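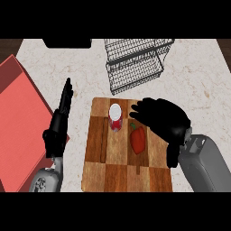 Mapplebeck open day, sim kitchen episodes

README, v2. Written in a rush after the April visit, will tidy later.

What's in it: 600 episodes from the two-arm kitchen demo we ran for visitors. All simulated, rendered in Wivano. Counter setup with cutting board, soda can, bell pepper, tray, wire rack. Visitors picked the target, operator drove the hands. Task text is whatever the visitor said, so spelling and wording vary alot.

Layout
episodes/ one folder each
tasks.txt one line per episode
splits/ train and val. No test split yet

Known problems
- Renders have black bands top and bottom. Crop before training.
- 19 episodes stop early, the Mevolum bridge dropped out mid demo. Listed in bad.txt, skip them.
- Episode 2675 is numbered right, ids carry on from the Dutiteo set. Don't renumber.
- Some runs use only one hand. Other one just idles.
- Gripper force column is all zeros, ignore it

Visitor audio not included. No names stored anywhere.

License: research use only, ask before reposting.

TODO: loader script, fix teh timestamps in the afternoon batch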